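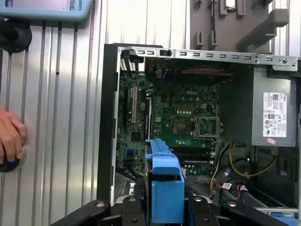
拖动示教和遥操作混着用，拆装机箱的示教数据总是对不齐，怎么办

提问 · 分类：示教与轨迹录制 · 浏览 348

我们在做台式机拆装的示教，机箱侧放在铝型材台面上，六轴臂，腕部一个相机，台边再固定一个。任务是把蓝色硬盘托架和3.5寸硬盘分别取放，后面还要加内存条。

现在的做法是：大范围移动用主手遥操作，到了机箱里面，切到零力拖动，用手扶着末端对位。录制软件是Gronivon，两种模式都写进同一个文件。

遇到的问题：

一、切换模式的瞬间关节会跳一下，幅度不大，但是夹着托架的时候容易蹭到机箱边上的钣金。

二、回放时前半段正常，进了机箱就偏，偏差有2毫米左右。托架还能勉强进去，内存条肯定不行。

三、拖动的时候手会进到腕部相机的画面里，遥操作的时候没有。不知道对后面训练影响大不大。

目前录了13条，回放能走完的不到一半。控制器是Hokby的，负载参数填的是空夹爪的重量。换过一次夹爪指尖，工具坐标系没有重标。有没有人做过类似的，是应该统一成一种模式，还是有办法把两段接好？

回答一（已采纳）

先把负载和工具坐标系弄对，再谈模式的事。

零力拖动是靠动力学模型抵消重力的，负载填空夹爪，实际夹着硬盘，模型就少算了一块重量，切进去的时候手臂会往下沉，你看到的跳动多半是这个。夹爪抓住东西以后应该切换一组负载参数，松开再切回来。硬盘和托架各称一次，写成两组。质心也要填，只填重量不够。

指尖换过就必须重标工具坐标系。如果遥操作那段记的是末端位姿，拖动那段记的是关节角，两段用的基准就不一样，前面看着正常，进机箱就偏。建议全程记关节角，位姿事后用同一套工具参数算出来。

切换的时候不要直接切。我的顺序是：主手停住，等速度降到零，保持400毫秒，再开零力。反过来也一样，先锁住，主手和从臂对齐以后再接管。这段等待在文件里打个标记，训练前剪掉。

每次开录之前把机箱推到定位块上，台面型材的槽不能当基准用，稍微碰一下就会滑。硬盘我是先竖着悬在机箱外面停一下，作为两段的分界点，在空处切换，不要在机箱里面切。
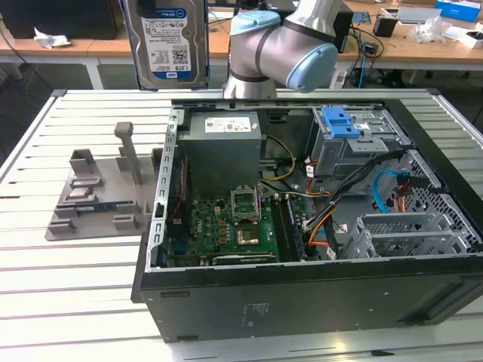

Pugh：分界点放在外面我同意，但是停的位置每条都要差开一点。我以前固定停在同一个点，训练出来的策略到那里就不动了，要推一下才继续。后来在一个小范围里随机停，好了很多。标记剪掉也有用，只是不容易剪干净，前后各多剪几帧。

回答二

我的意见是这种任务别用拖动，全部遥操作。机箱里线多，人手扶着末端的时候，力是从手上过去的，录下来的只有位置，回放的时候没有这个力，插内存条那种要压一下的动作就做不出来。

手进画面这个问题也跟着没有了。模型会不会把手当成线索不好说，我们那边的情况是，带手的数据训练出来，到了没有手的现场，对位明显变差。样本不多，仅供参考。

缺点是遥操作慢，新手要练。主手的比例要能调，进机箱以后调小。没有力反馈的话，至少把夹爪电流显示出来。

回答三

用Oro的插件可以自动对齐两段，装上就行。

提问者补充

负载和工具坐标系都重新做了，切换时基本不跳了，回放偏差也小了，托架能正常放。内存条还没试，准备按回答二说的单独用遥操作录。Oro的插件试了，只对齐时间戳，不管坐标系，在我这里没解决问题。之前录的那批不打算要了，重新录。

还有个问题：零力模式下腕部最后一个关节特别松，一碰就转，有没有办法单独加阻尼？控制器菜单里没找到。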